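The Flillutside women's team won at Premgate last night, and I still haven't got my voice back. I drove up straight from work, found a seat behind the visitors' bench with a paper boat of nachos, and figured I'd be home by ten. I was not home by ten.
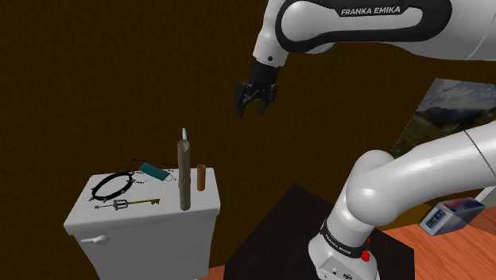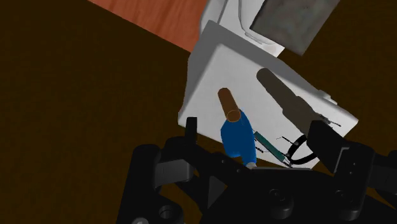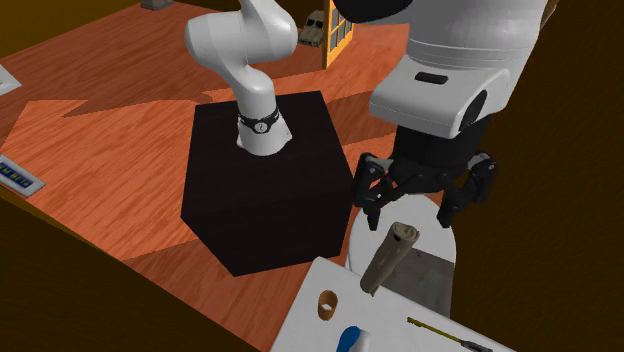 The big news came before tip-off, when head coach Apolinar Cuautle told the few of us hanging around the tunnel that he's signed on for three more seasons. No podium, no fancy backdrop — he just said it while looking for his whistle. I'd heard the rumors about the job at Tuhumury, same as everybody, and I'd pretty much made my peace with him leaving. So I asked him straight out if they'd called. "They called," he said. "I like it where I am." And then he went off to run layup lines! He's a plain guy who likes plain things, and his idea of a team color is the white and black you see on that robot arm, which is pretty much how Flillutside's road uniforms look too (I've been begging for a little gold trim for years).

Then they went and played like a team with good news in its pocket. Premgate's gym holds 3,000 and the announced crowd was 2,892, and for most of the first half it felt like every one of them was yelling at our point guard. She didn't care. She hit two threes from the corner right before the break, and we went into the locker room up by four. I say "we." I've been doing this too long to pretend otherwise.

The third quarter was ugly. Premgate switched to a zone, and we passed the ball around the outside of it like it was too hot to hold. The lead was gone in a few minutes, Cuautle burned a timeout, and then he burned another one. What got us out of it was the bench. He put in both freshmen at the same time, which made the guy next to me groan out loud, and they started cutting hard behind the defense and getting to the line. One of them had never played more than a few minutes in a game. She made all six of her free throws with the student section waving pool noodles at her.

We won by seven. The bench finished with 40 points, and I'd have to dig through a lot of old box scores to find the last time that happened on the road. Cuautle wouldn't take any credit for it when I caught him after. He said the freshmen had been beating the starters in practice all week and he'd gotten tired of hearing about it from them.

As for the contract, the school hasn't put out any numbers yet, and when I asked the athletic office they said the paperwork still needs a signature or two. The assistants are expected to stay on as well, although I only have that from one person, so don't hold me to it. I'll post the terms when I get them.

Next up is a home game at the Plusex Center against Tuhumury, of all people. The last time they came through, we drew 2,595, and I'd love to see more than that for this one. Doors open at 5:30 p.m. and tip-off is at 7. Parking in the north lot is free if you get there early, and the south lot is still torn up, so go around the other way.

Search this site
Enter keywords Go

Recent stories
Premgate men drop third straight at home
Flillutside adds a transfer guard for next season
Tuhumury coaching search: what we know so far
Plusex Center south lot to stay closed through July
Volleyball: five-set win keeps the streak alive

Get the scores in your inbox every morning. Enter your email address to sign up for our newsletter. You can unsubscribe at any time.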